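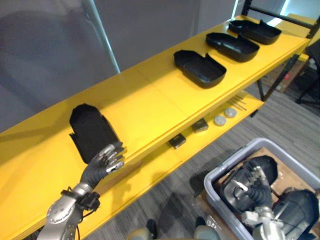
GUDLEY, April. Nuttall, the family-owned maker of molded parts and storage trays, is very pleased to share that its Ploltside plant will stay open and grow, with 52 new jobs coming to the area between now and the end of next year. The plant employs 223 people today, many of them neighbors, cousins and old classmates, and every one of those jobs is staying right where it is.

"I started in the packing room 25 years ago, and I still get a little choked up driving over the bridge in the morning," said Poppy Haworth, plant manager. "When we told the early shift, there was a long quiet moment and then a whole lot of hugging, and I don't mind saying I was in the middle of it!"

The new positions come with a supply agreement with Vivow, the garden and home goods company, and include openings in molding, finishing, shipping and the front office. No experience is needed for most of them, and training is paid from the first morning.

Nuttall will also welcome families to an open house at Ploltside in April, starting at 10 a.m., with lunch for the first 600 guests. Please wear closed-toe shoes. Applications can be picked up at the plant's front desk or at the Gudley town library.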